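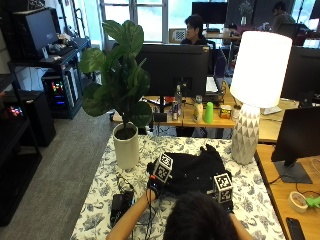 致 Fankhauser 基金会
Wedlow 旧衣再流通项目，第二期进展报告
报告人：Efthymia Bakalis
提交日期：2019年1月17日

尊敬的各位负责人：

这份报告说明本项目从十月到现在的工作情况。按照资助协议的要求，我把内容分为收集与分类、修补课程、衣物护理手册、经费、困难和下一阶段计划几个部分。中文版由我自己写成，术语尽量与第一期报告保持一致。如果有的说法不够清楚，请按照英文附件的意思来理解。

一、本期的总体情况

第一期结束的时候，我们还只有一个收集点，设在 Wedlow 的图书馆侧门旁边。本期在 Festlow 增加了一个，因此现在一共有2个收集点。Festlow 的收集点比我们计划的时间晚开放，原因是房屋的租约需要重新签，房东要求在租约里写明不能存放潮湿的衣物。我们同意了这个条件，并且在收集箱上贴了说明。

到提交报告时为止，登记入册的衣物是999件。协议里的目标是全年2000件。从数字上看，我们还没有到一半，可是冬季衣物的捐赠往往集中在换季的时候，所以我对完成全年目标有信心，但是不敢说一定能完成。

登记工作使用 Zever 表格系统。每一件衣物有一个编号，记录类别、颜色、主要材料、状况和去向。第一期报告里我提到过，“状况”这一栏填写得很不统一，有人写“还好”，有人写“可以穿”，还有人只画一个勾。本期我们把这一栏改成四个等级，并且给每个等级写了一段简短的定义。改动以后，填写的时间稍微变长，但是后来查找的时候方便得多。

二、收集与分类

分类的原则没有变化：可以直接穿的衣物，清洗以后放到交换架上；需要小修补的，送到课程那里；不能再穿但是布料完整的，剪开以后做补丁或者做练习用的布；剩下的交给纺织品回收公司。

在分类中最花时间的是黑色和深蓝色的衣物。深色的布料上，小洞、磨薄的地方和旧的污渍都不容易看到，要把衣服摊开，换几个角度对着光检查。领子和袖口也要翻过来看。我们曾经把一批深色上衣直接放到交换架上，后来有居民拿回来，说腋下的缝线已经开了。从那以后，深色衣物一律在浅色的桌布上检查，并且要由两个人先后看过。

材料的识别也有困难。很多旧衣服的标签已经被剪掉，或者洗得看不出字。羊毛和化学纤维的混纺，用手摸不一定能分得清。我们暂时的办法是把不能确定的写成“材料不明”，洗的时候用冷水，不用烘干机。这样做比较慢，可是可以避免衣服缩水。

另外，有些捐赠的口袋里还留着个人物品，例如钥匙、车票和纸条。我们写了一个简单的处理规定：证件和钥匙保留三个月，写有私人内容的纸张不阅读，直接封在信封里。这个规定已经附在英文附件里，请各位过目。
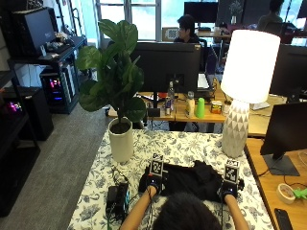
三、修补课程

修补课程在本期一共有235人次参加。报名的情况比第一期好，特别是晚间的课。课程分为基础班和进阶班。基础班教钉扣子、缝裤脚、补小洞；进阶班教换拉链、改领子，以及把衬衫的侧缝放宽或者收窄。

我想特别说明换拉链这一课。原来的教案打算在一次课里完成，实际上大部分学员到下课时只拆完了旧拉链。拆线这件事看起来简单，但是如果拉得太急，布边会破，后面就更难缝。现在我们把它分成两次，第一次只拆线和用大针脚固定，第二次再正式缝合。学员可以把衣服带回家，也可以放在教室的柜子里，用纸条写上名字。

改领子的课遇到的是另外一种问题。衬衫的领子磨破以后，传统的做法是拆下来翻一面再缝上去，这个方法我祖母也用过。可是现在有不少衬衫的领子里面有粘合衬，翻过来以后表面会起泡，不好看。我们试过用蒸汽熨斗重新压平，有的可以，有的不行。进阶班现在会先教学员怎样判断领子能不能翻，如果不能，就改成立领，或者用相近颜色的布包一条边。

关于学员的年龄，我们没有要求他们填写，所以不能在报告里给出数据。基金会在上一次的回信中问到年轻人的参加情况，我只能说，晚间班里有从中学直接过来的学生，他们最喜欢的是改裤子的那一课。

对课程的意见，我们是用书面的方式收集的，每个班结束时发一张纸，可以不写名字。多数意见是关于教室的光线和椅子。光线的问题已经解决，我们换了灯管。椅子还没有换，下面在经费部分会再说。 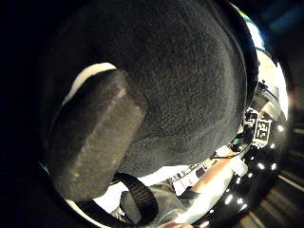
Themis Vrettos 在意见里写道，基础班讲针法太快，讲布料太少，他回家以后用同样的方法补一件毛衣，结果洞的周围皱成一团。他建议在第一课就拿出几种不同的布，让大家先拉一拉，看看哪一种有弹性，然后再决定用什么线。他还希望课程能讲一讲起球的衣服应该怎样处理。

我认为这个建议是有道理的。从下一个基础班开始，第一课的前半部分会改成认识布料。针织的布和梭织的布分开讲，各准备一些剪下来的小块，让学员自己在上面练习。起球的处理我们打算放到护理手册里，因为它和修补的关系不太大，而课程的时间已经很紧。

四、衣物护理手册

手册的初稿已经完成，内容包括看洗涤标志、去除常见污渍、保存羊毛衣物、晾晒的方法和简单的除味。文字由我起草，请了一位语文老师修改。我原来写得太长，有的句子连我自己再读的时候也觉得累。修改以后，每一节不超过一页，开头先写应该做什么，后面才写原因。

在试读中，读者对两个地方有疑问。第一个是白醋的用量。初稿写“少量”，读者问少量是多少。我们现在改成用汤匙来说明。第二个是羊毛衣物能不能挂着保存。初稿只写了不能挂，但是读者说，大衣如果折起来放会有很深的折痕。这个意见是对的，手册里应该区分毛衣和大衣，毛衣平放，大衣用宽肩的衣架挂。我已经把这一段重新写过。

手册的插图还缺一部分，主要是洗涤标志的对照表。不同国家的标签有一些区别，捐赠的衣物又来自很多地方，所以对照表要做得比原来计划的更完整。我希望在第三期的前半段完成排版，然后送去印刷。

五、经费使用

本期的支出没有超过预算的总额，但是各项之间有一些变化。运输费比预算高，因为 Festlow 的收集点离洗衣的地方比较远，而且那里的道路在施工，司机要绕路。清洗费比预算低，因为我们和洗衣店谈好了按袋计算的价格。两项相互抵消以后，还有一点结余。

我在这里请求基金会同意，把这部分结余用来更换教室的椅子。现在使用的椅子是从不同的办公室收来的旧椅子，
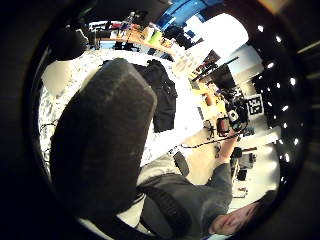 高度不一样，有几把不能调节。缝纫的时候如果坐得太低，肩膀会抬起来，一节课下来脖子很不舒服，意见表上有好几个人都写到这一点。我们不需要新的办公椅，只需要高度合适、没有扶手的普通椅子。报价单附在英文附件的最后一页。

材料费基本符合预算。线和针的消耗比较稳定，拉链的消耗增加了，和进阶班的人数有关。剪刀送去磨过一次，费用记在设备维护里面。

六、目前的困难

第一个困难是储存的空间。冬天的大衣和被褥体积很大，架子很快就满了。我们曾经想用真空袋，可是羽绒和羊毛长时间压缩以后不容易恢复，所以只对棉被使用。现在正在和图书馆商量，能不能借用地下室的一个房间。地下室需要先检查湿度，结果还没有出来。

第二个困难是交换架上的衣物尺码不平衡。小尺码的女装很多，大尺码的男裤和儿童的外套很少。来找儿童外套的家长常常空手回去。我们已经在收集箱的说明上写了目前最需要的种类，并且请学校把这个消息放在给家长的通知里。

第三个困难和我自己的工作有关。登记、排课和写手册现在主要集中在我这里，如果我生病，登记就会停下来。我正在把每一个步骤写成说明，让同事可以接替。这份说明写到了分类的部分，清洗和出库的部分还没有开始写。

七、下一阶段的计划

基础班按照新的安排开课，第一课讲布料。进阶班继续开，换拉链分两次进行。

完成护理手册的对照表和排版，印刷以前把样稿寄给基金会审阅。

和图书馆确定地下室房间的事情。如果湿度不合格，就要另外寻找地方，到时候可能需要调整租金的预算，我会提前来信说明。

收集方面，春季换季的时候会在 Wedlow 和 Festlow 各办一次收集日。Festlow 那边的场地已经口头同意，还没有收到书面的文件。

以上内容如果有需要补充的，请直接写信给我。关于椅子的申请，希望能在下一个基础班开课以前得到答复。

此致
敬礼

Efthymia Bakalis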